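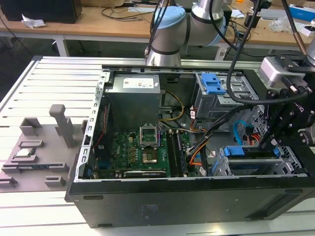
Skalusance: call for student participants, spring term

Cadex, the student robotics club at Laizer College, is looking for new members for its PC assembly project. The project is called Skalusance. The name came out of a late meeting and a bad whiteboard marker, and it's on the grant paperwork now, so please learn to spell it.

The goal is easy to say. A desktop computer lies on its side with the side panel off. Two robot arms are supposed to put the parts in and take them out again: processor, memory, drive, cables. A reasonably patient twelve-year-old can do this in an afternoon. We have been at it since August of last year and have strong opinions about memory latches.

In spring we enter the Wavport Student Manipulation Challenge, assembly division. A judge hands you a computer case, a tray of parts and a time limit, and then stands behind you breathing. Last spring our team placed fifth, which we put on the poster, in a division of six, which we left off.

We have room for 5 new people. Most of last year's group is graduating, or has been offered paid work by people who have never seen our cable management.

What the work is

Most of it is teleoperation. You sit at the controls and drive the arms through a task, over and over, while everything gets recorded. The recordings train a policy, and the policy then tries the task by itself and shows you all of your own bad habits at half speed. One member used to pause before every insertion to push up their glasses. The policy learned the pause. It doesn't wear glasses.

By the end of the season we want 2,000 clean episodes across all tasks. We are nowhere near that, and the word "clean" has been the subject of two meetings. The working definition is that the part ends up where it should be, nothing gets dropped, and you would be willing to watch it again.

The tasks, in the order new people usually meet them:

Memory modules. Pick one up from the fixture, line up the notch, press until both ends are down. Everybody thinks this is the easy one. It needs more force than the arms like to give, and less than you'll want to give by the second hour.

Processor. Lift the chip out of the fixture and lower it into the open socket. The retention frame has to be up first. No pressing, ever. If you feel you need to press, take your hands off the controls and get a lead.

Drive and latch. The blue plastic latches were designed for thumbs. The arms don't have thumbs. See also: cables.

Cables. SATA data, SATA power, and anything else that wanders into the workspace. Rigid parts stay where you leave them. A cable has plans of its own, and the right-angle connector has worse ones.

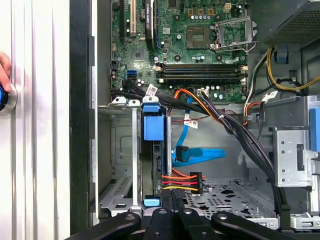

You'll spend a good part of your first weeks learning to read the wrist cameras. The overhead view is the comfortable one, and new drivers cling to it, but it can't tell you whether a connector is seated or just leaning there looking seated. The wrist view can, once you've stopped being bothered by your own fingers filling the bottom of the screen. We have a drill for this. It consists of covering the overhead monitor with a folder.

Who we want

Any major and any year, graduate students included, as long as you don't try to turn it into your thesis without telling us. Robotics experience is welcome and a little overrated. Two of our best drivers came from nursing and from the theater costume shop, and both were better than the mechanical engineers from day one, a fact the mechanical engineers have handled with mixed grace.

What helps:

You can do the same small thing many times without getting sloppy or getting creative. Creative is the more common problem.

You write things down. An episode without notes is an episode somebody has to watch again, and that somebody will find out who drove it.

You can say "I broke it" in a normal voice. Bent pins happen. Bent pins that turn up a week later, in the case, under a closed frame, are a different kind of event.

You have opened a computer before, or are willing to. We'll show you which part is which. If you come in already knowing, please be nice to the people who don't.

For one of the open places we need somebody comfortable in Python who likes data plumbing. You'd be looking after the episode log, the labels and the sync between camera streams, and you would have the gratitude of a whole club that currently keeps some of this in a spreadsheet with 43 columns. Several of those columns are called "notes."

For another we'd like a person who can design and print fixtures. The gray tray that holds the parts is on its ninth version. Version eight held the memory modules beautifully and wouldn't let go of them.

What it costs you

Two sessions a week, two and a half hours each, plus a short meeting. Afternoons and evenings are both possible. The closer we get to Wavport, the less accurate those numbers become. There are no dues. There is a snack rotation, with rules that are enforced more strictly than the safety rules, although we are working on bringing the safety rules up to that level.

Sessions run in pairs. One person drives and the other stands at the bench, resets parts, keeps an eye on the arms and has a hand near the stop button. You swap every half hour. Nobody drives alone, and that includes leads and graduate students with a deadline.
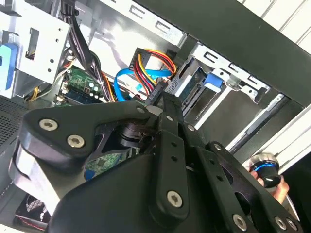

One outgoing member asked us to add something here, on the grounds that last year's call was "all charm and no warning." The bench half of the job, according to this member, is harder than the driving half and gets a single line in every flyer. You reset the same part for an hour. You learn to keep your sleeves short and your hands out of the way until the driver says clear, and you learn that some drivers say clear a little early. You also see more than the driver does, and if you say so out loud the episode is usually better. People who only wanted to drive tended to be gone by midterms.

We have no quarrel with any of that. We'd only add that the people who left by midterms also left a very nice chair.

What you get

Real time on a two-arm setup, which at most schools involves a waiting list and a professor. One credit of independent study, if your department signs the form. Your name on the Wavport entry and on the dataset we plan to release after the season. Travel to the competition is covered for the driving team and the data lead; everyone else has so far crammed into somebody's minivan and reported an excellent time.

You also get a skill that is hard to explain to relatives. Last year's drivers can look at a half-assembled PC and tell you which cable is about to ruin the run. There's no obvious career in this, but three of them have been interviewed about it, so maybe there is.

What you don't get is money. The college lists us as a student project, and student projects are paid in experience and, in our case, in retired desktop computers. IT services gives us its old ones. We have more than we can store and would be happy to discuss that with you as well.

How the season goes

The first three weeks are training. You drive on a practice case with parts that are already dead, so relax. After that comes a short check: seat a memory module, unplug and replug a data cable, and talk your bench partner through both while you do it. You need 77 points out of a hundred to pass. The cutoff was set by taking the score of the club's president and subtracting one. You can retake the check as often as you like, and most people need to.

Then we collect. Tasks rotate weekly so that no one has to spend a month on SATA power. Roughly halfway through the term we freeze the data, train, and let the policy run the full build from start to finish. Last time it seated the memory on the first try, closed in on the drive with great confidence, and spent the remaining four minutes holding on to a cable.
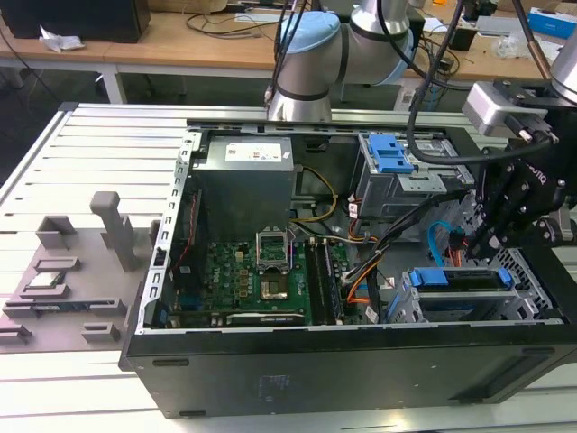 After the freeze there's a smaller second round of collection aimed at whatever went worst, and then we pack. Packing takes a full day. Bring boxes if you have any.

How to apply

Send us a page or less with the following:

Your name, year and major, and whether you need the credit.

Something you have taken apart, and what condition it was in when you stopped.

Which place you're interested in: driving, data, fixtures, or no preference. All of them include bench time (see the warning).

Two afternoons or evenings a week when you are reliably free. "Flexible" is not a time.

No résumé, please. Leave the page in the Cadex box at the engineering front desk or use the form on the club site. The form sometimes eats attachments, so don't attach anything you love.

Applications close 12/11/20. We answer everybody, usually within a week. If you seem like a fit, we'll invite you to a trial hour at the bench with two current members. You don't have to prepare. Wear closed shoes, tie back long hair, and take off dangling bracelets before you come in. Food stays in the hallway, snack rotation included.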